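3.2 Handheld gripper kit

The kit under review is the Nukar, a pair of handheld grippers sold by Grutiso for recording household tasks without a robot on site. The operator holds one gripper in each hand and does the chore as usual. Recordings are later used to train a two-armed robot fitted with the same fingers. We bought one kit at the list price and had no other dealings with the seller.

Each gripper has jointed plastic fingers worked by a trigger, and the inner faces carry soft pads that can be replaced when they wear. The supplier rates a set of pads for 2,000 closures. We changed ours once, in February, after the grip on thin fabric became unreliable.

Laundry was chosen as the main test because cloth changes shape every time it is handled. Sessions were held in a furnished flat in Tetgate, with clothing sorted and folded on the bed. Figure 4 is taken from one gripper while its pads hold a fold of a pair of black pants. The other gripper is in motion at the far side, in the operator's gloved hand.
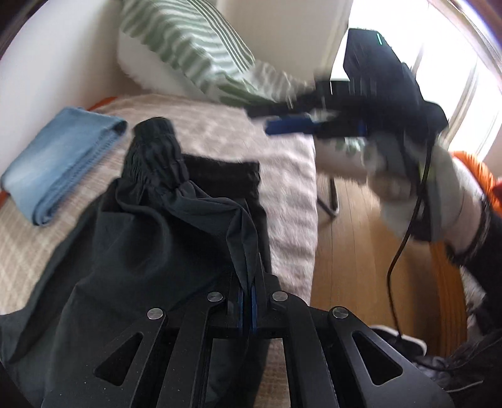 Figure 4. Handling a pair of black pants on a bed with the handheld grippers. View from one gripper; the second is at upper right.

We recorded 100 folding attempts, of which 86 were complete enough to use. Most of the rejected ones were lost to tracking errors when both grippers moved quickly at once. A smaller number were stopped by the operator after the cloth slipped.

Dark clothing was harder to work with than light. Folds in black fabric show little contrast in the recordings, and our labellers often disagreed on where a grasp began. Ó Briain reported a similar problem with navy towels, using an earlier version of the kit. Tomás Ó Conaill checked the disputed labels by hand, and his version was used in all of the results in Section 4.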